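Teaching Two Arms to Fold a Cloth, Part 2: Cables, Padding and Your First Practice Runs

In Part 1 we bolted both arms down and got them talking to the same computer. Now comes the part I've been looking forward to since January: getting them to handle fabric! Cloth is wonderful practice material. It never lands the same way twice, it forgives a clumsy grip, and if you crush it you've lost nothing.

What you need

Two arms with two-finger grippers, already calibrated
A padded, upholstered surface to work on
A small cloth in a strong color
Tape for the cables
The Grenduva control software from Part 1

Step 1: Pick a soft work surface

My first attempts were on a bare Nukwood benchtop and I don't recommend it. To pick up a flat cloth the fingers have to go all the way down, and on a hard top any error in your height setting goes straight into the gripper. Upholstery gives a little. I'm using gray, so a bright cloth stands out well on camera. Press on the padding with your hand in a few places before you start and set your lowest gripper height at the softest spot.

Step 2: Tidy the wrist cables

Move each wrist slowly through its full range by hand with the motors off. Watch the cable the whole way. You want enough slack for the furthest twist and no loop big enough to catch on the other arm. Tape is fine while you're still working out the route (I must have moved mine a dozen times), and you can switch to proper clips later. Check that the plugs are fully seated when you finish.

Step 3: Slow everything down

Open the motion settings in Grenduva and set the speed to the lowest preset. Keep the stop button where you can hit it without looking. I also put a 3,000 millisecond pause after every gripper close, which feels like forever, but it gives you time to see what the fingers have hold of.

Step 4: One arm first

Drop the cloth on the padding in a loose heap. Bring one gripper down, close it, and lift. Leave the second arm parked well to the side with its fingers open. Do this over and over until it gets boring, and then mess up the cloth in a new way and do it some more. 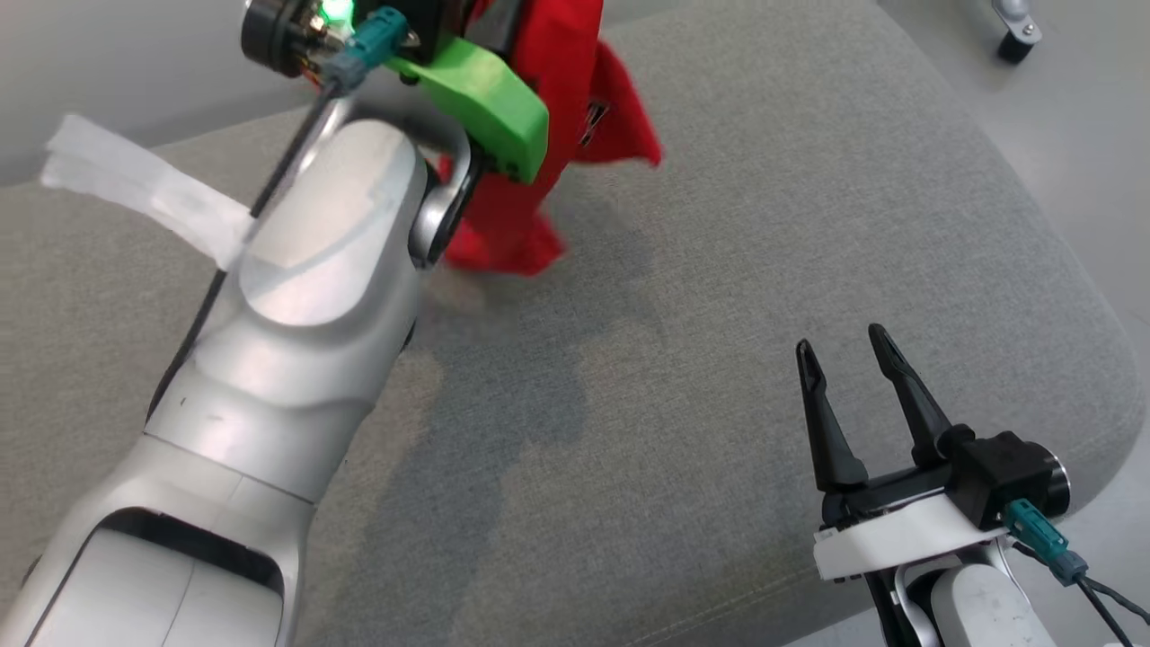
Enikő Rácz

The red cloth is my favorite for this stage because I can tell at a glance how it's bunched around the gripper. Keep an eye on the shadow the arm throws across the fabric, too. If your camera software picks out the cloth by brightness, a dark patch can confuse it, so go by color and save yourself an evening of head scratching.

Step 5: Bring in the second arm

Lift the cloth with the first arm and stop. Now guide the second gripper to a free corner, close it, and move the two apart very gently until the cloth hangs between them. If the fabric goes tight, you've gone too far. Back up a little and save that distance as your limit.

Step 6: Record your runs

Save every attempt, including the awful ones. My log is at 206 now, and scrolling back to the early runs is such a treat. I name each file with the cloth color and the starting arm, so I can find the pair I want to compare.

If the gripper keeps closing on nothing

Lower it a hair at a time and try again. Still nothing? Check the finger tips for lint, then rerun the zero routine from Part 1. Loose wrist screws will also throw the height off, and I found that one the slow way.

Part 3 covers the actual fold, with the Rorkico camera mount and a proper lamp.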